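Retail Display Basics
Unit 2: Tiered Stands and Racks

Students shall study how stepped shelving keeps goods at the rear in view. Instructor: Nuria Robles.
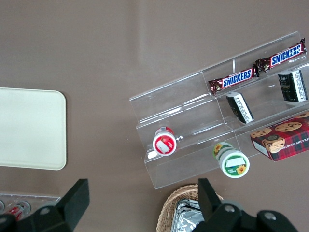
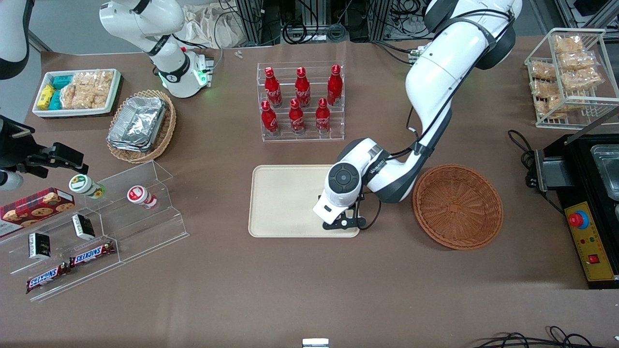

Exercise

1. Compare the clear stand holding the Snickers bars with the rack of Coca-Cola bottles – note which goods stand and which lie flat.
2. Sketch a tiered layout for a small counter. Leave one tray empty for incoming stock.
3. Submit the sketch to Iker Aranda, Room 988.

© Petek Institute – Back to top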